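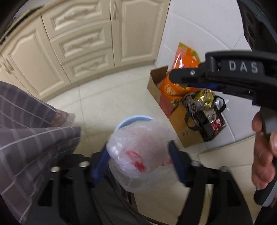

Plastic bag, blue tub.

24 Apr 2025

Up too early, arvo mostly gone on the tax stuff. Rang Brillimex again re the water bill, on hold 9 minutes then cut off. They reckon we used 2248 litres in a week, no way, unless the garden tap's been dripping since January. Must check washer. Hardware shop shuts early tomorrow so go first thing.

Figueroa job still not paid. Sent second reminder, a bit snippy, regret it slightly. 100 bucks short for rego.

Rained at lunch, got the towels in late. Soup for tea, too much pepper, ate it anyway. Neighbours' dog going off agian, some possum in the gutter I think.

Bins out tonight, recycling week. Library books due too, two of them, one half read. Bed, teh rest can wait.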